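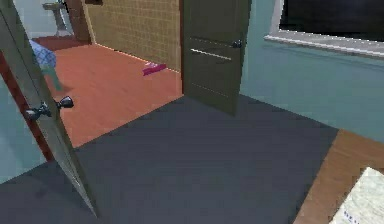
Reviewers from the Skarnley team, commenting on the first draft of this report, held that a door should be scored on the passage through it and that the turning of a knob should earn nothing by itself. We adopted this rule for the student project.

Figure 3. Simulated home used in the doorway task. Both doors stand open; the room beyond has an orange floor.

4.2 Doorway task

The class worked in four groups, each named after its code base: Zukard, Elent, Chiang and Skarnley. Every group was given the same simulated home and a budget of 1,000 training episodes. An episode ended when the robot base had crossed the threshold or when the time limit was reached. Contact with a door was allowed but logged.

Round knobs and bar handles were treated as separate classes in the labels - a choice made in January, before the scoring rule was changed. The change in floor colour at the threshold gave the simplest cue for crossing, and three groups used it directly. Elent relied on the map alone.

Of the episodes run by Elent, 149 ended with the base touching a door edge. Most of these came from late turns. The planner treated an open door as a thin line and left no margin for the knobs on either face. Widening the margin is left to the next class.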